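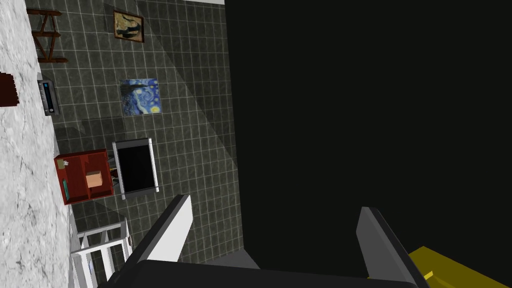

A Room to Practice In

Lastevero sells rooms that do not exist. For $224 a seat per year, a small robotics team gets a library of furnished homes that run on an ordinary workstation, along with a simulated arm, a two-fingered gripper and a set of chores to train it on. The company behind it, Satura, calls the product a household kit. Most buyers seem to use it for one purpose, which is to find out how badly a control program fails before a real arm is bolted down near a real door.

I spent most of February with the current release. My machine is four years old and has one midrange graphics card. The installer ran without trouble on the second try, after I cleared out an old driver, and the full library came to 2,671 objects. Satura ships them as separate files, so you can leave out the kitchens if all you care about is bedrooms.

A session starts with a task list. You pick a chore, such as opening a drawer, turning a lever or clearing a shelf, and the kit builds a room around it. Furniture comes from the library, and wall and floor finishes are set at random unless you lock them. Lighting changes as well. You then choose a viewpoint. There is a fixed overview, a shoulder view and a wrist view that moves with the gripper.

The wrist view is the one to learn on, and it takes some getting used to. When the arm rolls, the picture rolls with it, and countertops end up running down the side of the screen. Kitlow, the rival package I used last year, levels the wrist picture for you by default. Satura leaves it alone. I found that annoying for two days and then stopped noticing. A program trained on leveled pictures has to be retrained for any arm that lacks the same correction, so I think Satura made the right choice, though an optional leveled preview for the human operator would be welcome. 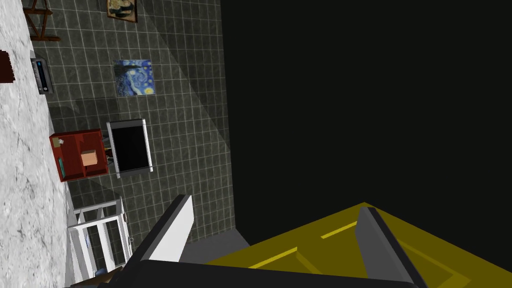

Tatu Ndung'u thinks the price is the wrong place to start. What a buyer should ask about any of these kits, in Ndung'u's view, is how it handles contact, because "a pretty kitchen with bad friction will teach your arm nothing you want it to know." On that score Ndung'u puts Lastevero ahead of Kitlow for handles and hinges and behind it for cloth and anything soft.

My own results line up with that. Levers turn with a believable amount of resistance, and a door pushed near its hinge is harder to move than one pushed at the far edge. Closing force can be set for each finger. Towels are another matter. They stick to the gripper, stretch too far and sometimes pass through the edge of a table. Satura lists soft objects as a preview feature, and I would treat them that way.

Speed is good. I ran a door-opening chore overnight on a Wednesday and had 1,997 finished attempts by breakfast, all logged with joint positions and pictures from the wrist. The log files are large. Plan on an external drive, and turn off the overview pictures if you don't need them. 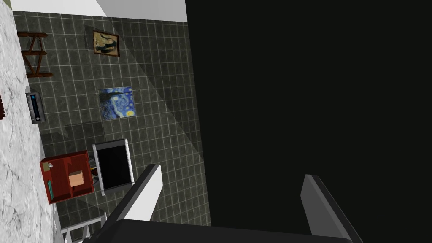

The object library has grown a lot, and the quality is uneven. Satura's in-house furniture is well made, with sensible weights and clean collision shapes. Items that came in from outside contributors can be heavier or lighter than they look, and a few have no weight entered at all. What I like is how full a room can get without slowing down. A wall may carry a copy of "The Starry Night" near a smaller framed painting, and the red cabinet by the television has a tan cardboard box in one of its compartments. Clutter of that kind matters for training. An arm that has only practiced against bare walls tends to get confused the first time it meets a picture frame.

Dark areas need watching. Satura only builds and lights what the chore calls for, and whatever lies past that comes out black. A program can learn to use the black as a landmark, and then it has nothing to go on in a house with the hall light on. The setting called Fill Adjacent fixes it by adding plain neighboring rooms. It's off when you install the kit, and the manual mentions it once, near the back.

Support is by email. I sent three questions and had useful answers to all of them within a day, including a corrected file for a drawer that would not close. The forum is quieter. Sang, the open add-on that converts logs for other training tools, is kept up by users and worked with everything I gave it.

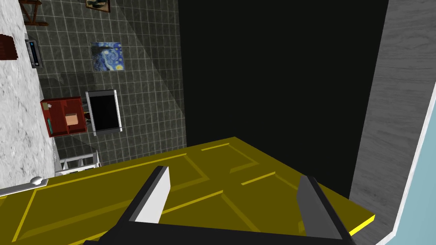

The wrist view during a door chore, with the gripper over a yellow paneled door.

Teams that work mainly with doors, drawers and shelves will get their money's worth from a single seat. Anyone training for laundry or bedding should wait for the soft objects to leave preview, or keep using Kitlow for that part of the job. Satura offers a free trial with a reduced library and no limit on attempts, and the trial logs can be carried over if you buy.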